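Computer mouse mat

A mouse mat, also called a mouse pad, is a flat sheet placed on a desk to give a computer mouse an even surface to move over. Mats are made in many sizes and materials and are sold both on their own and together with keyboards and mice. They are also widely handed out as advertising items, and a small number of people collect them.

Origin and early use

Early mice tracked movement with wheels or with a rubber-coated ball that rolled against the desk. A ball needs some friction to turn. On polished wood or glass it tended to slip, and the pointer would stick or jump. A sheet of rubber or foam with a cloth top solved the problem and also kept dust and crumbs away from the rollers inside the mouse.

As mice spread through offices and schools, the mat became a common desk item. Most were rectangles a little larger than a paperback book laid open. Rounded corners were usual, as square ones curled and frayed sooner.

Optical mice

Optical mice replaced the ball with a light source and a sensor that takes a rapid series of small pictures of the surface below. The mouse works out its movement by comparing one picture with the next. Such a mouse can be used on many bare desks, and for a time mats sold poorly. Clear glass, mirrors and very glossy paint still cause trouble, and so do some printed patterns with fine repeating lines.

Mats remained in use for other reasons. They protect the desk and the feet of the mouse, they are quieter than a hard surface, and they feel the same from one day to the next.

Materials

Cloth mats have a woven top, usually polyester, bonded to a base of natural or synthetic rubber. They can be rolled up, and they are the most common kind. The weave may be tight and smooth or slightly rough, and makers often label the two as "speed" and "control" surfaces. The terms have no fixed meaning, and a mat sold as fast by one company may be slower than another company's control model.

Hard mats are made of plastic, aluminum or glass. They offer little friction and are easy to wipe clean, but they are louder and can feel cold to the hand. Glass mats are etched or coated so that the sensor has something to read. Leather, cork and wool felt mats are sold mainly for their looks.

Thickness affects comfort. A thin mat lets the wrist lie almost level with the desk, while a thick one hides bumps and joints in the desktop. Some mats have a raised gel or foam cushion for the wrist. Opinion on these is divided, and many people who use them find that the cushion gets in the way when they move the whole arm.

Size

Small mats suit users who set the pointer to move quickly and steer with the wrist. Large mats suit those who prefer a slow pointer and steer with the arm. The widest kind, often called a desk mat, runs under both the keyboard and the mouse. A typical desk mat is between 800 and 900 millimeters wide and between 300 and 400 millimeters deep.

Printing and promotional use

Cloth mats are usually decorated by dye sublimation, in which a design is printed on paper and moved to the fabric with heat. The dye enters the fibers, so the surface stays flat and the picture wears slowly. Screen printing is cheaper for plain logos in one or two colors, though thick ink can be felt under the mouse.

The low cost of printing made the mat a favorite giveaway. Flullton, a print shop that began with calendars and coasters, took its first mat orders from local garages and dentists and set a minimum run of 300. Abena Akpalu, who managed the shop's orders, wrote that customers nearly always wanted the telephone number larger than the name. The shop later moved most of its work to desk mats -- a change that meant buying a wider press.

Collecting

Collectors look for mats given out at trade shows, mats packed with old software, and mats from companies that no longer exist. Condition matters a good deal. The rubber base of an old mat may harden, crack or turn sticky, and cloth tops yellow in sunlight. Mats are best stored flat, with plain paper between them.

The Ofori collection, started by Vusumuzi Rampersad, holds 749 mats sorted by the country in which they were printed. Its catalog lists 21 mats with built-in calculators and a smaller group filled with colored liquid. Part of it is shown each March in Plirnimholm.

Care

Most cloth mats can be washed by hand in lukewarm water with a little dish soap, then rinsed and laid flat to dry. Drying may take a full day. Machine washing is possible for some mats but can loosen the glue between the layers, and a tumble dryer will often warp the base. Hard mats need only a damp cloth. Stitched edges help keep the top layer from peeling, although a raised stitch can rub against the forearm.

Worn mats are hard to recycle because the cloth and rubber are difficult to separate. Old ones are often reused as jar grips, as pads under sewing machines or as kneeling mats for the garden.
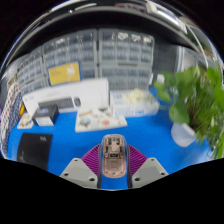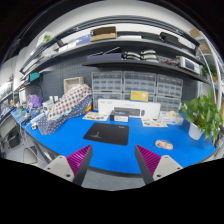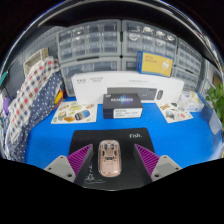 Mouse and mat on a blue tabletop (second and third pictures). The mat is black, with a small wordmark in white at the upper right.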